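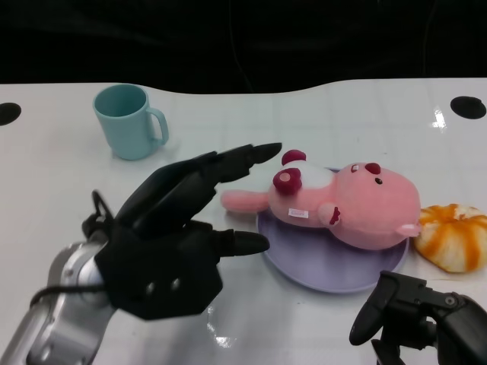
Head camera view, left hand open beside the plush toy and plate.

From: Zofia Ziółkowski
To: Kirngate planning and control list
Date: August 6, 2022
Subject: Re: Pre-grasp pose rejected when target is soft

Dear Mathis, dear all,

Thank you for the detailed report. I have gone through the logs you attached, and my answers follow your text.

On Friday, Mathis Baudry wrote:
> After the update to the Rarotex planner, the left hand reaches
> the pre-grasp pose and the planner then returns "goal in
> collision" for every grasp candidate on the plush toy. The mug
> is planned without trouble from the same start pose. I ran 100
> requests on the toy and 96 were rejected. Has the default
> padding changed?

The default padding has not changed. What has changed is the order in which the scene is built. Until July, the segmentation node published each object as a separate mesh before the planner took its copy of the scene. The planner now takes its copy as soon as the first cluster arrives. When the toy lies on the plate, and with its arm resting on the table, the first cluster often joins toy and plate into one rigid body. Any grasp that closes around the toy is then counted as contact with the plate.

The mug stands clear of its neighbors and is not affected. The pastry to the right of the plate may be: one foot of the toy touches it, and in two of your logs all three items were merged.

> As a workaround I have turned off collision checking between
> the fingers and the plate. Is this acceptable?

We would ask you not to do so on the real arm. The fingertips are already close to the toy's ear in the open pose, and the planner would be free to pass the thumb through the rim of the plate. Please use the following settings instead:

scene_wait_for_all: true
cluster_split_by_color: true
max_scene_age_ms: 1000

The second setting is helpful with this layout, as the pink toy and the lavender plate separate well by color. It is less dependable near the bright reflections on the tabletop - please check the point cloud there before you send a goal.

A proper correction is under review by Marianna Jabłońska and will be part of the next Rarotex release. Sites that remain on the older Alatard branch do not need to take any action.

If rejections continue with these settings, kindly send the scene dump together with the planner log. The log alone does not show how the clusters were joined.

With kind regards,
Zofia Ziółkowski
Motion Planning Group, Kirngate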